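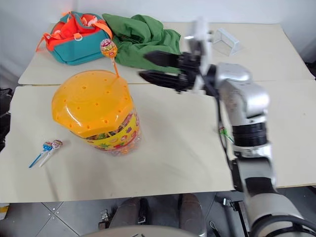 Attached: head camera view, lollipop task, gripper open, one stick in the lid and three lollipops still on the table.

From: Pirmin Plattner
To: teleop-practice list
Date: 2023-06-18
Subject: Re: [teleop-practice] How long before your operators stop fighting the arm?

Natsumi Takeda wrote:

> We are two months into collecting demonstrations by remote control and
> I am starting to suspect the operators. They are all careful people, and
> the recordings look like careful people defusing something. Long pauses
> over the object, small corrections, another pause. The policy we train on
> this has learned to pause beautifully. It hovers over the part and thinks
> about its life.
>
> Does anybody throw out slow demonstrations? Do you coach for speed, or
> do you let people find their own pace? And is there a warm-up task you
> like? Ours is stacking cups, which they have all come to hate.
>
> Natsumi

Natsumi,

Your policy sounds like most of my colleagues, so I wouldn't give up on it yet.

We had the same trouble in January, when we moved from guiding the arm by hand to driving it from the leader arms. By hand, everybody was quick and sloppy. Remotely, the same people turned into surgeons. I blamed the latency for a week, mostly because latency can't answer back. Kiyoshi Ikeda measured it and it was fine. What had changed was that people no longer felt the contact, so they stopped just short of every object and looked at it from the head view until they were sure. They were rarely sure.

The warm-up that helped us is the one in the attachment. You get a candy tub with holes in the lid and some lollipops, and you put the sticks in the holes. It is a stupid task and people like it, which I can't say for cups. A stick is thin, the hole is small, and the candy head is round and slippery in its wrapper, so you have to decide where to pinch before you get there. If you grab the head, the stick points wherever it likes. If you grab too low on the stick, your fingers arrive at the lid before the stick does. Most people do both in their first session and then develop opinions.

We leave the other clutter on the table, bag and cloth and so on. Aoi Iwasaki wanted a clean table for the beginners and she may be right about the beginners, but our policies trained on a clean table behaved as if a piece of cloth were a natural disaster.

On speed: we do throw out slow ones, but by the pause and never by the total. Any demonstration with a stop longer than 3 seconds while nothing is held gets flagged and somebody looks at it. From the last batch of 596 we kept 312, which made me unpopular. A long demonstration that keeps moving is fine. A short one with a freeze in the middle is the one that teaches your robot philosophy.

I would not coach for speed. We tried it, with a timer on the screen, and got a set of recordings in which the gripper closes on air with great confidence. What I tell people now is to keep the hand drifting toward the hole while they make up their mind. They can drift slowly. They can drift in the wrong direction and come back, and I even like having a few of those, because the policy will need to come back too. Minoru Ishida says this is how he parks.

Two smaller things:

Let operators watch their own playback the same day. I had been saving it for a review meeting, where it was received like a dental bill. Played back right away, next to the table, people laugh and fix it.

Swap the leader arms between people before you decide who is good. Our left one has a stiff wrist joint, and for a month I thought we had a left-hand talent problem. (The spare is on order from Okar. It has been on order for some time.)

If you want our flagging script I can post it. It is short and ugly and assumes the gripper opening is logged as a fraction, so you'd have to change that if you are still on the Vonska format. Does your log keep the gripper command and the measured opening separately? If you only keep the command, the flag will miss the cases where someone is squeezing and has nothing.

Also, which cups? We have a stack of the soft ones that stick together, and I'd happily mail them to someone I like less than you.

Pirmin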